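Home | News | Travel | Outdoors | Weather | Contact

Millgate to Farum coast trail opens its last section

By Gladys Ondieki
3 February 2025

Walkers and cyclists can now travel the full length of the coast trail between Millgate and Farum after the final section, across the Tendlow marshes, opened to the public this morning.

The new stretch replaces a detour along the county road that had sent trail users onto a narrow shoulder next to truck traffic. It includes two footbridges, a raised gravel path over the wettest ground and a parking area on the Tendlow side with room for 30 cars.

The complete trail is 60 kilometers long. Most people on foot take three days, stopping overnight in Tendlow and at the campground near Mwaipopo Point. Cyclists on wide tires can cover it in one long day, although the trail office suggests two for anyone carrying bags.

Work on the marsh section was supposed to finish in the fall. High water in December covered the access track for more than two weeks, and contractors could not bring in the decking for the second footbridge until the ground had drained. The first bridge was already in place by then and was not damaged.

"We lost the time and we never got it back," said Karen Whitlow, who manages the trail for the county. "The surface is in good shape now. People should still expect mud at the Farum end after rain."

The trail is free to use and no permit is needed for day trips. Overnight stays at Mwaipopo Point must be booked ahead, either online or at the Millgate visitor center. The campground has drinking water, toilets and a covered cooking area. Open fires are not allowed anywhere on the route.

Dogs are welcome on a leash as far as Tendlow. They are not permitted on the marsh section from March through July, when shorebirds nest close to the path. Signs at both bridges give the dates.

Horseback riders will have to wait. The footbridges were built for walkers and bicycles only, and a separate ford for horses has been surveyed but not funded. Riders can use the inland loop from Millgate, which rejoins the coast south of the marsh.

Kayak outfitters in Tendlow say they have already had calls from people who want to walk one way and paddle back. The crossing of the inlet is sheltered on most mornings, but the wind usually picks up after noon and the tide runs hard under the old rail bridge. Two companies offer guided trips and will carry overnight bags by van to Farum.
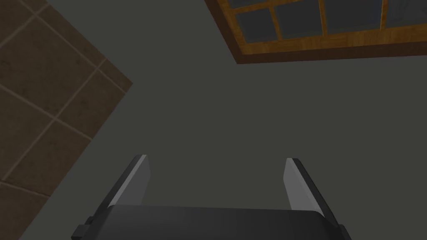

A shuttle bus for hikers begins running on Saturday. It will leave Farum harbor at 8 a.m. and 3 p.m. on weekends, with stops at Mwaipopo Point and Tendlow before reaching Millgate. Weekday service is planned from May. The bus has a rack for bicycles, and spaces on it go to the first in line.

County figures show that 2470 people used the southern half of the trail last summer, before there was a safe way across the marsh. Whitlow said she expects more this year but would not give a number. New counters have been fitted at the Millgate and Farum gates - the old one at Tendlow failed last spring and was not repaired.

Cell phone coverage is poor between Mwaipopo Point and the first footbridge. The trail office asks people walking alone to leave their plans with someone and to carry a paper map. Maps are sold at the visitor center and at the harbor store in Farum. An updated edition showing the marsh section is at the printer, and until it arrives a free insert is being handed out with the old one.

One short closure is already scheduled. The path below the Farum lighthouse will be shut for two days in early April so that crews can replace a set of steps. Walkers will be sent up the lighthouse road during that time, which adds 2 kilometers to the last leg.

The visitor center in Millgate is open from 9 a.m. to 4 p.m. every day except Tuesday. Trail conditions are posted on the board outside when the center is closed.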